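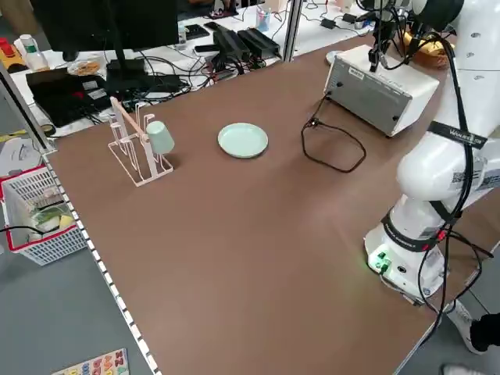 4. Results: when and why visitors book the lake boat

4.1 Sample and response

The survey ran through April on the Zilus pier, plus a second desk at the Skustia bus stop. 2517 passengers boarded in that period by the operator's own boarding lists. Usable forms: 146. Low, and we say so again in Section 6. Most refusals came in the last minutes before departure, when people were in line with bags and children and did not want a clipboard. Forms handed out on the return leg did much better, so from the second week on we used the return leg only. This means one-way passengers are under-represented. No correction was made for it.

Group bookings by coach companies were left out. They are made months ahead by somebody who is not on the boat, and tell us little about the choice we are after.

4.2 Time of booking

Two clear groups. Visitors staying overnight in Zilus mostly bought on the day, often within an hour of sailing. Visitors coming over from Skustia bought ahead, usually the evening before, and nearly always on a phone. Distance to the pier seems to matter more than price here – the fare was the same for both groups and few people mentioned it without being asked.

Weather was the reason given most often for waiting. Respondents checked the forecast, then looked at the lake itself, then decided. Several wrote in the margin that they would of booked earlier if the ticket could be moved to another sailing. The Venter line allows this already, but only by phone and only before noon, and hardly any respondent knew about it. The rule is printed on the back of the ticket. In other words, after purchase.
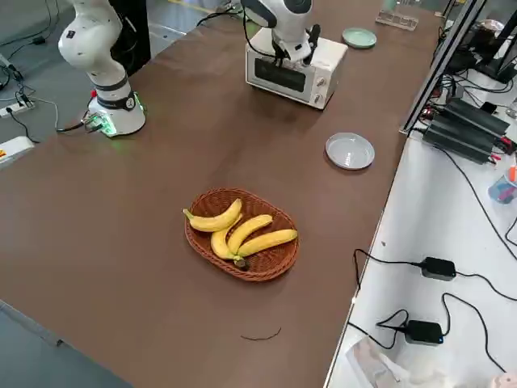 Figure 3. Two white robot arms at a brown-topped table; one gripper rests on the top corner of a small white toaster oven.

4.3 Which sailing

The morning boat filled first on weekends, the afternoon boat on weekdays. Reason for the difference not clear from the forms. Bus times may explain part of it: on weekdays the early bus from Skustia reaches the pier 5 minutes after the morning boat has left, and the next sailing is the afternoon one. Passengers in this position either walked to the old fort at Prenier and came back, or gave up and took the next bus home. We have forms only from the first kind, for obvious reasons.

The evening sailing was little used. Respondents who did take it rated it highest of the three, mainly for the light on the western shore and the smaller crowd on deck. Monday evening was cancelled throughout the survey period and is not in the table.

4.4 Stated reasons for the trip

Views first, by a wide margin. Then "something to do with the kids", then transport proper, meaning people who simply wanted to get to Prenier. This last group was annoyed by the commentary over the loudspeaker, and a few asked for a quiet deck. The sightseeing group wanted more commentary, and in more langauges. Hard to serve both on one boat with one speaker system.

Stop length at Prenier drew the most written comments. At 20 minutes the stop is long enough for the jetty and the kiosk, too short for the fort. Repeat visitors knew this and stayed for the later boat. First-time visitors did not, and some missed the return.

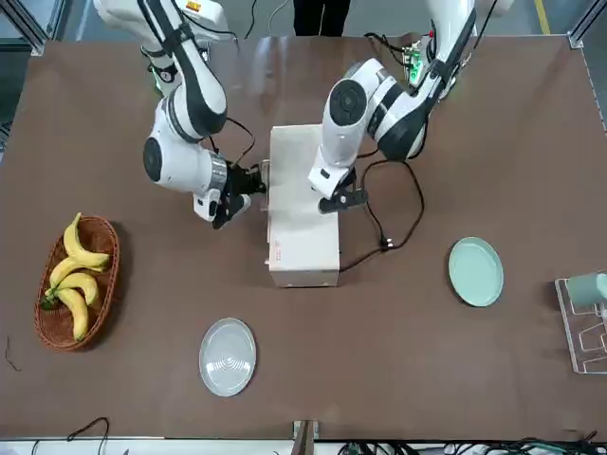

Figure 4. Two white robot arms with black accents reaching over a brown table toward an upright, off-white box.

4.5 Limits of the booking data

Booking time is self-reported. Phone bookings could be checked against the operator's records, pier sales could not, as the pier office does not keep the hour of sale. April is also early season – no school vacation crowd, fewer foreign visitors, colder decks. We would expect more advance booking in summer but cannot show it from these forms. Comparison with the Venter line's own summer counts is left to Section 5.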